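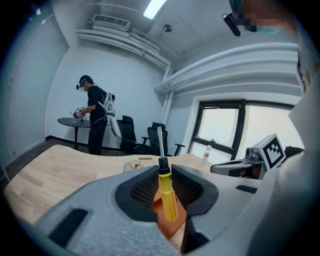 Diapo 4 : le poste de travail

Rappeler le point de départ : à l'atelier d'Isby, 138 outils à main pour 12 postes, rangés un peu partout.

Le tournevis à manche jaune. Insister sur la couleur, qui se repère de loin sur un bureau en bois clair. Chez Lamptey, ils ont gardé des manches noirs et en rachètent chaque année en juillet.

Le petit bocal en verre reste sur le bureau, la bouteille d'eau aussi. On en a discuté longtemps, passer vite.

Diapo 5 : budget, 179 euros par poste environ. Laisser 2 minutes pour les questions.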